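# Notasine HG-4: Handgeführter Parallelgreifer für Demonstrationsaufnahmen

Stand: 2022-10-28
Hersteller: Trenlow Greiftechnik
Artikelgruppe: Greifer, handgeführt

Der HG-4 ist ein von Hand geführter Zweibackengreifer zur Aufzeichnung von Greifvorgängen an Alltagsgegenständen. Backengeometrie und Öffnungsweg entsprechen dem Roboterflansch-Modell HG-4R, sodass Aufnahmen ohne geometrische Umrechnung übertragen werden können. Diese Seite enthält die technischen Daten sowie die Einsatzregeln, die für den Betrieb innerhalb der Gewährleistung gelten.

## Technische Daten

| Merkmal | Wert |
|---|---|
| Bauart | Parallelgreifer, handbetätigt |
| Backen | 2, auswechselbar, rechteckig |
| Masse ohne Kamera | 427 g |
| Prüfintervall Gelenke | 4.000 Schließzyklen |
| Maximale Objektmasse | 300 g |
| Schnittstelle Kamera | Klemmhalter, starr |

## Normative Einordnung

Das handgeführte Gerät besitzt keinen Antrieb und ist für sich genommen kein Roboter im Sinne der ISO 10218-1. Für das Flansch-Modell HG-4R gilt dies nicht: Nach dem Anbau ist eine Risikobeurteilung der gesamten Anwendung nach ISO 12100 durchzuführen, einschließlich Greifer und Werkstück. Bei kollaborierendem Betrieb ist zusätzlich ISO/TS 15066 heranzuziehen. Die mit dem HG-4 aufgenommenen Bewegungen dürfen nicht ungeprüft auf einen Roboter übertragen werden. Geschwindigkeit und Klemmkraft sind dort gesondert zu begrenzen.

## Regeln für die Aufnahme

**Auflage.** Tischfläche eben, hell und frei von losen Kabeln. Plattenfugen sind zulässig, sofern kein Höhenversatz tastbar ist.

**Backenkontakt.** Längliche Gegenstände mit dünnem Schaft (Pinsel, Stielkämme, Stifte) werden am Schaft gegriffen. Beide Backen liegen an gegenüberliegenden Seiten an. Zähne, Borsten und Spitzen bleiben außerhalb der Klemmzone.
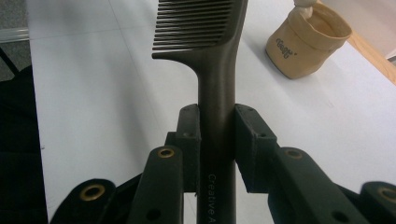 **Schließen.** Der Griff wird gleichmäßig bis zum Kontakt geschlossen und vor dem Anheben eine Sekunde gehalten. Nachfassen während der Bewegung führt zu einem Sprung im Weg-Signal; die betreffende Aufnahme ist zu verwerfen.

**Spitze Gegenstände.** Freie Enden zeigen von der führenden Hand und von Dritten weg. Klingen, Nadeln und Glasbruch sind ausgeschlossen, auch mit Schutzhandschuh.

**Personen im Aufnahmebereich.** Die Kamera erfasst den Tisch und dessen Umgebung. Unbeteiligte sind vor Beginn zu informieren. Für Aufnahmen mit erkennbaren Personen muss eine Rechtsgrundlage nach DSGVO dokumentiert sein.

## Prüfung und Wartung

Vor jeder Schicht:

- Backenschrauben auf festen Sitz prüfen
- Gelenkarme einmal vollständig öffnen und schließen, Schwergängigkeit protokollieren
- Kontaktflächen mit fusselfreiem Tuch und Isopropanol reinigen
- Nullpunkt bei geschlossenen Backen setzen

Nach Ablauf des Prüfintervalls sind die Gelenke auf Spiel zu kontrollieren. Arme mit Rissen werden paarweise ersetzt. Eine Reparatur durch Kleben ist nicht zulässig. Nach jedem Backentausch ist der Öffnungsweg neu einzumessen und im Geräteblatt einzutragen.

## Dokumentation

Je Aufnahmereihe sind mindestens festzuhalten: Seriennummer des Greifers, Backentyp, Objektbezeichnung, bedienende Person und Datum der letzten Gelenkprüfung. Die Vorlage »Geräteblatt Rattanakul« liegt der Lieferung bei und kann unverändert verwendet werden. Die Aufbewahrungsfrist legt der Betreiber fest.

## Lieferumfang

Greifer mit montierten Backen, ein Ersatzbackenpaar, Klemmhalter, Innensechskantschlüssel, Geräteblatt. Kamera nicht enthalten. Das Backenset Demeo mit geriffelter Kontaktfläche ist ab Januar als Zubehör bestellbar.

Technische Rückfragen: Detlef Petersen, Anwendungstechnik
Ersatzteile und Kalibrierung: Daranee Khunthong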